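Mindeck 740 Bottle Rinser and Filler

Plerkow's compact line for small water and soft drink bottlers

If you fill still water, flavored water or light juice drinks and you've outgrown your hand-fed bench, the Mindeck 740 is the machine I'd look at first. It rinses, fills and caps on one base, and it fits through a normal double door (I measured ours before I ordered, and I'm glad I did).

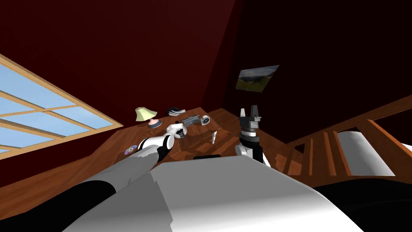

Hryhorii Kobzar
Bottling Line Specialist, Plerkow

I ran the filling hall at Maksymiv, a small spring water plant, before I came over to the equipment side, so I've cleaned more filler valves than I care to remember. The valves on the 740 come out with a quarter turn and no tools. There are 12 of them, all the same, and you can keep a spare set on the shelf and swap them at shift change.

The name comes from the output, 740 bottles an hour on the half-liter size. You can slow it down for bigger bottles from the front panel. I'd start new operators slow anyway and let them get used to the infeed – the starwheel is quick once it gets going! 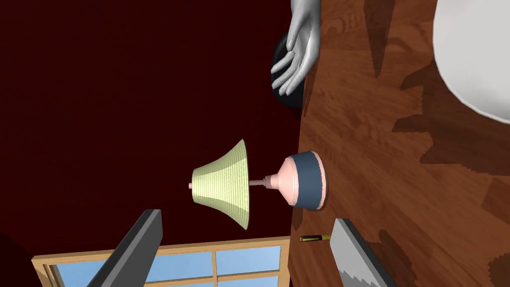
Changing bottle sizes is the part people ask me about most. You swap the starwheel and the neck guides, pick the saved recipe, and run a few bottles through by hand before you start up again. The neck guides are where folks get caught out, especially with sports bottles or anything with an odd shoulder. Think of the lampshade in the picture, wide at the rim and narrow at the top: a bottle with that kind of flare needs the guide set to the neck and the side rails set to the widest part, and if you only set one of them it'll wobble all the way to the capper. Send me a couple of your empties and I'll tell you which guides to order.

For cleaning, the 740 has its own loop with a small tank and a pump. I use the Andotard rinse kit with it, which is sold separately and saves you dragging hoses across the floor. The hot cycle runs at 95 degrees Celsius, so check that your gaskets and drain can take it. 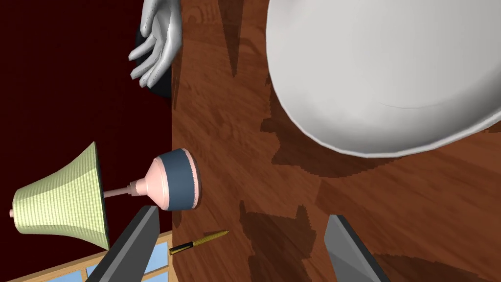 After the hot cycle I let the tank cool with the lid closed, then do one cold flush and take a sample from the last valve on the line. It's a dull job at six in the morning (bring coffee), but I've never been sorry I did it.

In the crate you get the machine, one starwheel set in the size you choose, the capping head, a box of gaskets and the printed manual. Air compressor and conveyor are extra.

Minimum bottle height: 12 cm
Drip tray: lifts out from the front
Spare gaskets: sold in bags of 50

We're taking orders now for delivery in June. Write to me at the Plerkow sales desk with your bottle sizes and cap type, and I'll put a quote together for you.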